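Will a robot make my bed before I retire?

Several of you wrote back after the July issue to ask whether it's worth holding out for a machine that tidies the kids' rooms. I get it! I have two of them at home and I'd sell the car for one. So I spent a long afternoon with Vilém Sýkora at Purach, where they're trying to teach an arm to clear a bed, and I came away cheerful but not reaching for my wallet.

Most of the learning goes on in a computer-made bedroom. Vilém can run the same chore all night in there and the only thing that suffers is the electricity bill. The room gets messed up, the arm has a go, the room gets messed up again in some other way, and off it goes. I'd expected something very grand and it's the sort of room you'd find at your sister's house. 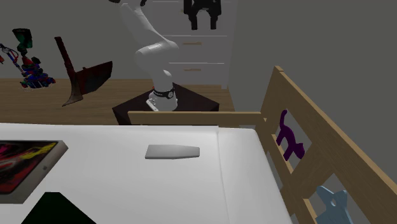 The practice bedroom at Purach, with things still to be cleared off the mattress.

I asked for the score and Vilém didn't dodge it. On the day I was there they ran 27 tries at clearing the bed and 4 of them came out fully tidy, by which he means every item off the mattress and put where it belongs. Plenty of the others were nearly there, but nearly there is what I already get from my eldest, and he's cheaper.

What trips it up is dull stuff. Flat things are a pain because there's so little to get hold of. Odd shapes are worse, and anything by the slats at the side of the bed makes for an awkward reach. Then there's deciding where a thing goes once you've got it (is it a toy, is it rubbish, is it somebody's treasure?), and I'm not sure I could write that rule down for my own house.

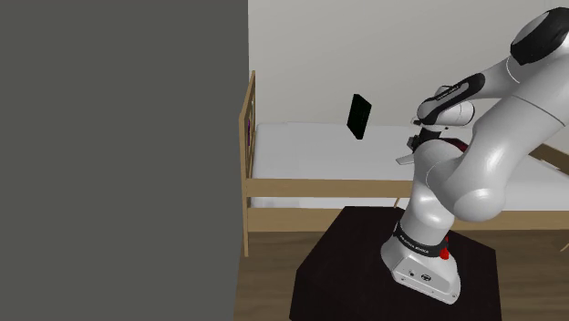
Wendell Bellamy, who fits out workshops for Skivberg and has watched far more of these than I have, thinks the shop floor will get there years before the bedroom does. His point is that a bench job stays put. Same tray, same part, same height, all day long – whereas a child's room is a new puzzle every morning. He reckons on simple sorting work being common soon and wouldn't give me a date for bedrooms, even after I bought him lunch.

I'm a bit more hopeful than Wendell. Getting any fully clear beds at all impressed me, and Vilém wants to try the same chore with a real arm and a real mattress next. I've asked to come back for that one and I'm bringing our own bedding.

Keep your questions coming, especially if you've got a machine doing anything useful at home or at work. Robot hoovers count, just about.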